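Tema 4 — Envases flexibles y residuos (apuntes, repasar antes del parcial)

Film multicapa: PE + PET + aluminio. Barrera a oxígeno y humedad. Problema — capas pegadas, separarlas sale caro.
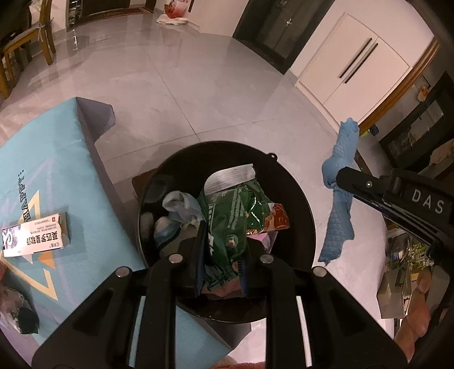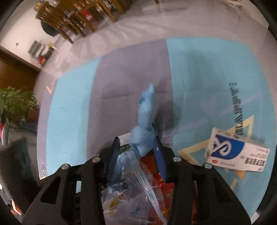

Reciclaje mecánico: triturar, lavar, extruir. Solo va bien con monomaterial. El forro plateado de un envoltorio como el de la primera foto suele ser metalizado, ojo, no siempre lámina de aluminio (cae en examen). Tinta = contaminante tambien.

Leer Väisänen y Nieminen, cap. 2, hasta la pág. 40. Caso Fosanthorpe: lo vemos en enero.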